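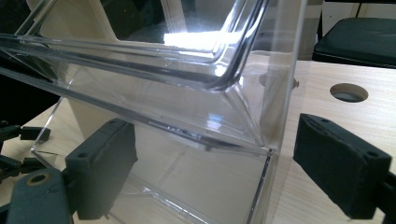

Ticket: Court notice alerts arriving late, crime desk
Opened by: Mererid Jenkins, Lirstead newsroom
Handled by: Wojciech Mazurek, Liteck support
Status: Waiting for customer

Opened Aug 16, 2022

Mererid writes that the police and court alerts, which should come to the crime desk by email in a few minutes, came this morning after two hours. One of them was a notice of a bail hearing for the men charged over the marina shooting. Her reporter missed the hearing. Colleagues on the sport desk have no delay.

09:40 WM
I have checked the mail queue on our side. The alerts left our server on time, so the delay is after us or in the customer's filter. I asked Mererid to send me the full headers of one late message.

10:15 WM
Headers received, thank you. The message stayed in the Masovar filter for almost the whole two hours. The sport messages go through the same filter and are not held.

10:50 WM
I compared the rules with Jarrah Ngata, who looks after the filter at Lirstead. There is a rule from April which holds any message with the words "shooting", "weapon" or "threat" until a person releases it. For a crime desk this is nearly every alert. Jarrah did not know the rule was still active.

11:20 WM
Jarrah added our sending address to the list of trusted senders. We sent 2 test alerts with the word "shooting" in the subject. The first came at once. The second was held again.

11:45 WM
Cause found. The second test went out from our backup address, which was not on the list. Jarrah has added it also. Third test came at once.

13:05 MJ
Working now, thanks. Can we get back the alerts from the weekend? I see only some of them in the inbox.

13:30 WM
The filter keeps held messages for 48 hours, so the older ones are deleted there. We still have copies for 30 days and I can send them again. Please confirm which mailbox you prefer, as they will arrive all together.

We use cookies to remember your login and to improve the help centre. Accept all | Manage settings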